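Visiting a robot open day with a club group, what should I ask to see?

Posted in: Community help > Robots and automation > Visits and open days
Viewed 131 times

Tonantzin Salinas

Hello everybody. In February I will bring a group from our evening repair club to the open day at the Halvorsen workshop. English is not my first language, so please excuse me if some technical words are wrong.

I went there alone beforehand to see if the place is suitable for us. I was shown the station where two arms work at a board with key hooks. It is a short programme, and I made these two pictures while I stood there. 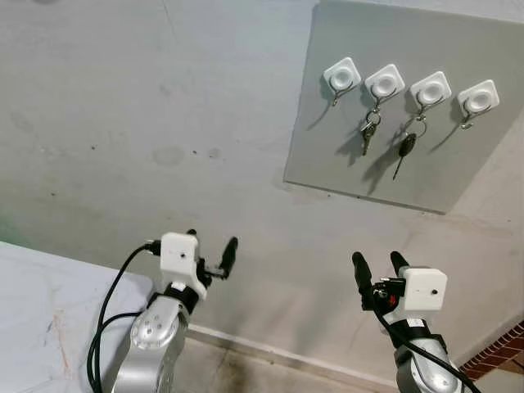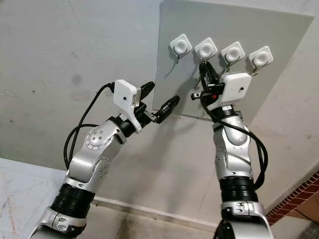 Hashini Amarasinghe wrote back the same afternoon that a board with hooks is a better thing to visit than most people expect, and that the group should stay at it for as long as they are allowed. Her full reply is further down, I asked her to put it on this page so that other people can use it.

My problem is the following. The group are people who repair lamps and bicycles. They are curious, but they have never stood near a robot arm. I have one hour with them and I do not want that they only stand and look, and then go home. What should I ask the workshop to show? Is it polite to ask for a task to be repeated? And is it allowed to ask about mistakes, or do the hosts find this rude? One more thing – two of our members do not hear well, and the hall had a lot of noise when I was there at 11 in the morning.

Hashini Amarasinghe

As promised, I copy my message with some additions.

Please do ask for repetition. Seeing a task one time tells you very little. Ask if you can see it several times with the same object, and then with the object in a slightly different starting place. A hook is small, a key ring is thin, and a ring can turn when it is picked up. If your members repair bicycles they will understand this very quickly. They know how it is to put a small washer on a bolt where the fingers do not fit.

Some things I would ask the hosts:

Is a person moving the arms from a distance, or are they following something that was learned or programmed before? Visitors often guess wrong, and it changes everything about what you are looking at. Ask this first.

What happens if the board is moved by a few centimetres? They may not want to try it during an open day, but the answer is still useful.

Who decides that an attempt was good? In some places it is a person with a list, in other places it is a program.

What do they do with the failed attempts, do they keep them or delete them?

About mistakes: I never met an engineer who was offended by this question. At the Tastov visit last year our guide talked for longer about the failures than about everything else, and it was the best part. But do not laugh when something falls. The person who has been preparing since the early morning will notice it.

For the noise, write to the workshop before and ask for the first slot of the day. When I took people to Tastov we started at half past eight, and we could talk in a normal voice. Also ask if they can give you the explanation on paper. Your two members can read it while the arms are working, and the others will be glad for it too.

One hour is short. I would stay at one station for most of the time and give the rest to questions. Do not try to see the whole building.

Vovomell

ask if there is parking. we drove 57 km and there was none.

also dont forget closed shoes, they sent one of ours back to the car for sandals. You have to stay behind the line on the floor at most of these places even if the arms are standing still, so if the group is big the ones in the back see nothing. Split in 2 groups. The Goltden open day had a screen on the side which helped, no idea if Halvorsen has one.

Tonantzin Salinas

Thank you both, this is very helpful. I wrote to the workshop yesterday evening and they already answered. We can have the first slot and they will print one page of explanation for each person. They have no screen, so I will divide the group as Vovomell says. The second half can wait in the entrance room, where there is coffee, and after half an hour we change.

I asked also about repeating the task with a different starting place for the keys. They said yes, but with no guarantee that it goes well – for me this is fine. Moving the board is not possible, it is fixed to the wall and they need it in the same place for the next visitors.

Parking is behind the building, entrance from the side street, and you must give the number of the car at the gate.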